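Monday, sim bench

Got the fruit pick going in Povska after lunch, finally! Same plain brown table colour as last week, banana between the citrus and the apple, wrist view only. Bjarke wants 1000 resets with the positions shuffled, I'm starting with 24 so I can watch every one.

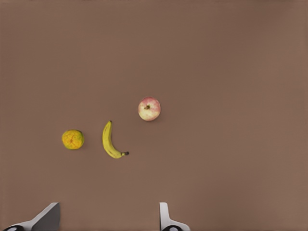
Tomorrow

Swap the reward over to Bjarke's version (banana first, she reckons) and rerun with 5 seeds. Also ask her where the Plinix logs went, mine stop at episode 12.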